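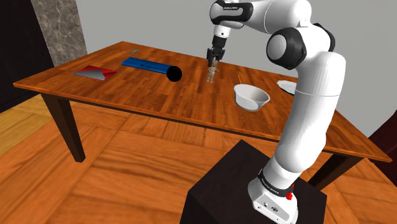
Jun 29, 2024
From the Hover desk, Arkcombe

I promised last time that I'd write up the dangling problem once we had it under control, so I'm going to hold myself to that even though "under control" is a bit generous. Grab a tea, it's a longish one.

Quick catch-up if you've only just subscribed: Hover is our planner for the awkward middle bit of a pick and place. Plenty of people work on the grasp, plenty work on the release, and the stretch in between tends to get treated as a line from A to B. We split it out back in February into its own little program, with its own settings and its own (growing) pile of bugs. The job we keep coming back to is the figurine one. Pick up the small tan figure, carry it across the table, let go of it over the white bowl.

I love that figurine and I also want to throw it in the sea. It has stubby bits sticking out all over, so the shape you're carrying depends entirely on how you grabbed it. Get it round the middle and there's a lump hanging down below the fingers that the planner used to know nothing about. Hover was keeping the fingers clear of everything beautifully and then dragging the poor thing's lower half through the rim of the bowl. In the logs it looked like a perfect path! I must have stared at it for two afternoons before I turned on the collision shapes in the viewer and saw that the held object simply wasn't in the list.

So the big change in this release is that whatever is in the gripper becomes part of the arm the moment the fingers close. We take the object's mesh, wrap it in a rough shell, pad the shell by 15 millimetres and hang it off the wrist. The padding is crude, I know. I tried being clever with it (bigger at the bottom, thinner at the sides) and the clever version was slower and no safer, so crude it is for now.
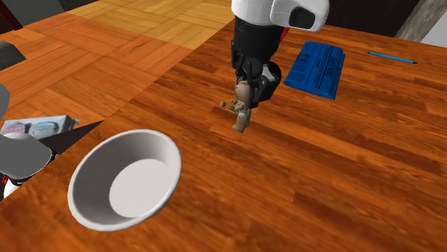

Mid-carry in the simulator, figurine in the fingers and the bowl down to the left.

The second change is smaller and I'm oddly more pleased with it. Hover used to plan the whole carry in one go and then close its eyes. Now it checks the rest of the path every 200 milliseconds and only replans if something has got closer than it should. Most of the time it does nothing at all, and the motion stays smooth. The old nightly build had a terrible habit of replanning when it didn't need to, which gave you this nervous little shuffle over the table – you could watch it change its mind about which side to pass.

Numbers, as a few of you asked. We ran the Skorklow set overnight, which is our own bundle of cluttered tables with the books and pens and bowls moved about between runs. Out of 1,306 carries, 1,062 finished without touching anything they shouldn't. I haven't sorted all the failures yet. A good chunk are the wrist running out of travel when the bowl sits close to the base, and that one's a reach problem more than a Hover problem, though I suspect I'll end up fixing it here anyway. There's another group where the arm goes up and over something flat that it could have happily passed at half the height. Safe, but silly, and it adds time. I've been fiddling with the height cost and so far I've made it worse.

On the tooling side, the De Luca viewer plug-in now draws the shell round the held object in a see-through colour, and you can scrub back through a run and see which pair of shapes was closest at each step. Please use it before sending me a log! I mean that kindly. Half the reports I get are solved by dragging the slider to the bad moment and reading the two names.

If you're upgrading, your old config files will load, but the "clearance" setting now measures from the shell and not from the fingers. If you'd bumped it up to get round the dangling bug (I had, in three places) put it back down or you'll find Hover refusing perfectly sensible paths.

Next up is release height over the bowl, which at the moment is a number I typed in once and never looked at again. If you've got a bowl setup that behaves oddly, send me the scene file and the seed and I'll add it to the overnight runs.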